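About Wernska

Wernska is a language school above a shoe repair shop, founded by Urszula Nowakowski after 20 years of correcting menus for free. We teach Polish and Spanish to adults who were told at school they had no ear for it.
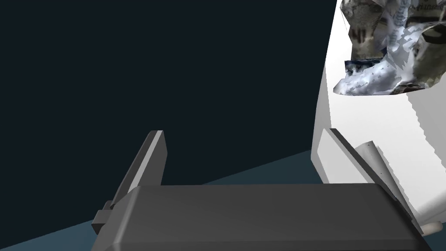
Classes are small and so is the kettle. Valentina Domínguez takes the Spanish evenings and is strict about the subjunctive.

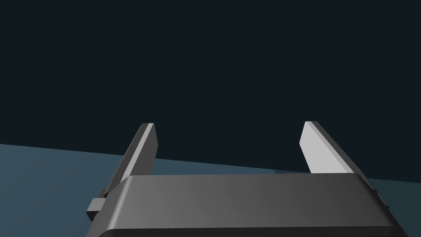 1 min read

New terms start in October. Beginners may bring biscuits, and the advanced group is expected to.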